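Unit 2: From pixels to a grasp

Last time we got as far as a clean point cloud. Now comes the part I love most: deciding where the fingers go! The Lunov stack splits this into a segmenter, a grasp scorer and a planner, and each one can spoil the work of the others, so we'll look at them together.

The segmenter gives you one mask per object. It handles matte things well (a ball is almost a gift) and struggles with clear plastic, where depth readings drop out or land on the cloth behind. Patterned cloth makes it harder still, and that's why we train on it.

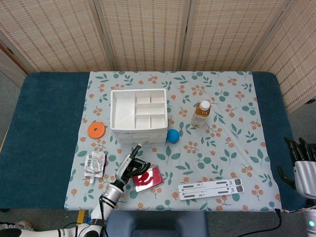

Fig. 2. Left hand at the upper edge of a tilted card; clear bottle and transparent package on the same cloth.

For thin objects the scorer samples some 2000 candidate grasps and keeps the best 16. Look at how little room a card leaves: the fingers need an edge, and the lower edge is often against the table. The planner then throws out any candidate whose approach path clips a neighbor.

For the lab, open the Claeys viewer, load episode 2291 and turn on the mask overlay. Step through the approach slowly and write down which candidates survive the collision check. Then raise the clearance margin and run it again. The ranking can change a lot, and it's great fun to watch.

Reading: Brosiddale notes, section on depth holes.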